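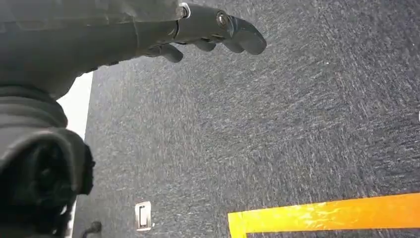
Le pôle Formation de Nordin — qui nous sommes

Quand on pousse la porte de nos locaux pour la première fois, on est souvent surpris par l'odeur de café, par le couloir un peu trop long et par le fait que quelqu'un vous tutoie avant même de connaître votre prénom. C'est comme ça depuis le début et nous n'avons pas très envie que cela change !

Nordin est une école de langues pour adultes. Nous enseignons le français à celles et ceux qui viennent d'arriver, l'anglais et l'espagnol à ceux qui en ont besoin pour leur travail, et, depuis quelques années, le thaï, parce que Kamol Saengthong, notre responsable pédagogique, en avait envie et que les inscrits ont suivi (la première session a été complète en trois jours, ce qui l'a beaucoup ému, même s'il prétend le contraire).

Comment tout a commencé

L'histoire est assez simple. Au départ, il y avait un atelier de conversation le mardi soir, dans l'arrière-salle d'une librairie qui s'appelait Skaser et qui a fermé depuis. On y venait avec un dictionnaire et une boîte de biscuits, on s'asseyait où l'on pouvait, et l'on parlait de tout : la météo, les impôts, les recettes de famille, les lettres de la préfecture que personne n'arrivait à déchiffrer. Les chaises ont fini par manquer. Nous avons alors loué deux salles, puis quatre, puis l'étage entier, avec sa verrière qui fuit un peu en février et que nous aimons quand même.

Aujourd'hui, nous accueillons 710 élèves par an, répartis dans des groupes qui ne dépassent jamais 13 personnes. Nous tenons beaucoup à cette limite. Elle nous complique la vie au moment de faire les plannings — il faut voir le grand tableau du secrétariat à la rentrée pour le croire — mais elle permet à chacun de prendre la parole plusieurs fois par séance, et pour apprendre une langue, on n'a toujours pas trouvé mieux.

Notre manière d'enseigner

Nous partons de ce que les gens ont à dire. Une infirmière qui prépare sa prise de poste n'a pas besoin des mêmes mots qu'un grand-père qui voudrait comprendre ses petits-enfants au téléphone, et nous essayons d'en tenir compte dès le premier entretien, qui dure une bonne heure et se passe autour d'une table, avec une tasse de quelque chose de chaud. On y parle un peu de grammaire et beaucoup du reste.

Les cours suivent ensuite un programme, bien sûr, avec des évaluations et des attestations en fin de parcours. Nous utilisons les cahiers Gindness pour les débutants et nos propres dossiers à partir du niveau intermédiaire. Ces dossiers, nous les réécrivons chaque été, tous ensemble, en nous disputant gentiment sur la place du subjonctif. (Kamol le voudrait plus tôt. Les autres résistent encore.)

La bibliothèque est ouverte à tous les élèves, y compris aux anciens, qui reviennent volontiers y lire le journal. On y trouve des romans, des bandes dessinées, de vieux guides de voyage et une étagère de polars en espagnol dont les dernières pages ont parfois disparu. Les prêts durent trois semaines, et nous sommes assez indulgents avec les retardataires, surtout quand ils nous racontent la fin.

Les à-côtés

Il y a la chorale du jeudi, où l'on chante faux dans plusieurs langues. Il y a les promenades commentées dans le quartier, que nous organisons avec l'association Hustura et qui se terminent presque toujours au marché couvert, devant le stand des olives. Il y a aussi le grand repas de fin d'année, pour lequel chacun apporte un plat de chez lui et la recette écrite à la main, dans la langue qu'il apprend. Nous avons gardé toutes ces recettes. Le classeur en contient 131, et nous rêvons d'en faire un vrai livre un jour, avec les fautes d'origine et les taches de sauce.

Travailler avec nous

Nos enseignants viennent d'horizons très variés : certains ont été traducteurs, d'autres comédiens ou instituteurs, et l'une d'entre nous a longtemps piloté des péniches. Si vous aimez transmettre et que les soirées en semaine ne vous font pas peur, écrivez-nous. Nous lisons toutes les candidatures et nous répondons à toutes, parfois avec un peu de retard, mais toujours avec plaisir.

Les entreprises peuvent également nous confier la formation de leurs équipes, dans nos salles ou chez elles, à partir de dix heures de cours. Pour les particuliers, les frais de dossier sont compris dans le tarif et un acompte de 200 euros est demandé à l'inscription. Le paiement en plusieurs fois est possible, il suffit d'en parler au secrétariat.

Le secrétariat est ouvert du lundi au vendredi, de 9 h à 19 h, sans interruption. Passez nous voir, même sans rendez-vous !

Page mise à jour le 7 juillet 2023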